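4.3 Open-day demonstration

The door-opening task was shown to the public during the September open day at the Illov laboratory. Visitors followed the simulated robot on a wall display and could take over one or both arms at a tabletop control station. The software was the same Druvero build used for the trials in Section 4.1, with two changes: joint speed limits were lowered, and a reset key was added so that staff could restart an episode without reloading the house model.

Each visitor session lasted at most 12 minutes. Over the day the system logged 431 episodes from 37 visitors. Episodes in which the operator left the station before the first arm motion were removed before analysis. The physics step count was capped at 2,000 per episode, as in the laboratory trials, and an episode that reached the cap was scored as a failure whatever the door angle at that point.

The view given to visitors was the one from the robot's head, looking forward over the torso. We had planned to offer an external view as well – the Vidinari interface supports both – but switching between them confused first-time operators during the rehearsal and the option was turned off.

Figure 6. Operator view in the simulated house, with the left gripper at the lever handle of the open brown door and the right gripper near the lower part of the paneled center door.

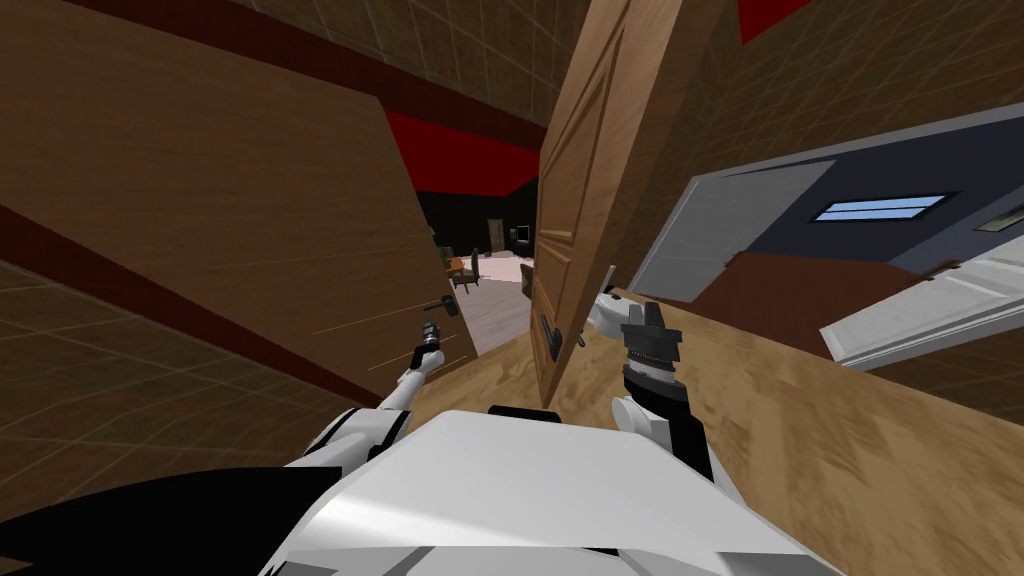 Most failed episodes ended at the handle. Operators tended to bring the gripper in too low and then correct upward, which pushed the lever against its stop. The Lo Presti contact model treats this as a jam and holds the joint until the force drops below the release threshold. Raising that threshold would have made the demonstration easier to use, but the logs could then no longer be compared with those in Section 4.1, and we left it unchanged.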